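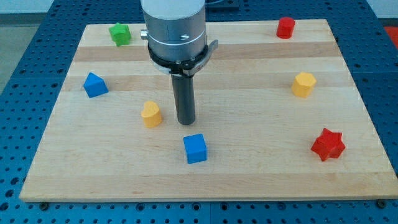 Jemine project begins second round of example gathering

5 October 2018

The Jemine project has begun the second round of its work to gather examples for a learning system that moves small objects across a table top in response to written instructions. The round opened this week in the handling laboratory of the Prasitz Institute and will continue until the end of term.

The first round, completed in July, was limited to plain cubes. The material now in use includes stars, a heart, a pentagon, a hexagon and a cylinder as well as a cube, in red, green, blue and yellow. The blocks are set out on a wooden board and are moved only by pushing. The arm carries a single straight finger with a rounded tip, and an operator in the same room guides it by hand control.

Each example consists of the operator's movements, the view from a fixed camera and one or more sentences stating what was to be done. A typical instruction reads "move the yellow heart towards the blue cube" or "push the green star to the left side". The sentences are written by a second member of staff, who does not see the notes made by the operator. Where the two accounts differ, both are kept and the example is marked for review.

Imtiaz Dewan, who leads the project, said that the change of shapes had been requested by the group responsible for training the system.

"A cube behaves fairly predictably when it is pushed on a flat face," he said. "A star does not. It turns, it catches on a point, and the operator has to go round and correct it. Those corrections are the part we were short of after July, and we have asked operators to leave them in."

Under the previous arrangements, operators were asked to repeat any movement in which a block turned the wrong way. That rule has been withdrawn. Recordings are now discarded only if the arm stops unexpectedly, if a block leaves the board or if a hand enters the working area while the arm is in motion.

In all, 52 operators have completed the training required to take part. They include students of the Institute and staff from Vasylenko, the engineering firm that maintains the arm and its control software. Sessions are limited to two hours, with a break at the midpoint, and no operator may work more than four sessions in a week. The limit was introduced after a review of the first round found that movements recorded late in long sessions were shorter and more alike than those recorded earlier.

Elibariki Barasa, who is responsible for the daily running of the laboratory, said that the starting layout of the blocks was also being handled differently.

"People are tidy by habit," he said. "If you ask them to scatter the blocks they will still put them in something close to rows. We now give them a printed layout at the start of each session, and after that the blocks stay wherever the last instruction left them. The board is cleared and laid out afresh only when the sheet says so."

The layouts are drawn up in advance by a short program and checked by laboratory staff. Some place the blocks well apart, so that the finger can pass between them without contact. Others bring them close together, and in these cases the operator may need to move one block aside before the instruction can be carried out. Both kinds are used in every session.

Storage and checking of the recordings are being carried out by Gronex under an agreement signed before the start of the first round. The company removes any speech picked up during a session and returns the remaining material to the Institute, normally on the next working day. No recording is passed to the training group until this has been done.

The project has four partners, each of which will have access to the full set once checking is complete. A decision on wider release has not yet been taken. Mr Dewan said that the partners were in favour of it in principle, but that the wording of the operators' consent form would have to be settled first – the version used for the first round covered research within the partnership only.

Students who wish to be considered as operators should apply to the laboratory office. No previous experience with robots is required. Applicants will be asked to attend a safety briefing and to complete a supervised practice session before their first recording. Operators are paid at the Institute's standard hourly rate, and payment includes the time spent in training.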